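Zein Adds Bedding Line to Murkdale Home Textiles Range

MURKDALE – Zein will bring a new line of sheets and towels to stores in December, the company announced.
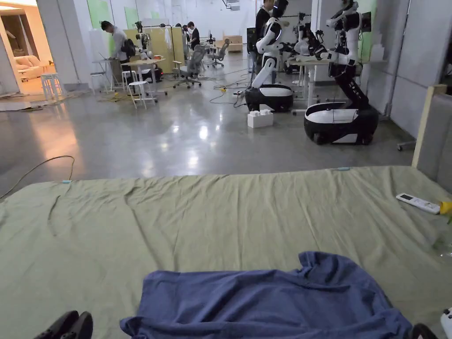 The line includes sheets in pale sage green and towels in dark blue, along with 20 other colors. Every sheet comes with a set of light blue clips that hold the edges in place.

"Customers asked us for plain colors and a sheet that stays put," said Rania Khasawneh, head of home textiles. "We spent 2 years on both."

The line will be sold in 700 stores. Press contact: Fouad Sabbagh, Zein Communications, Murkdale.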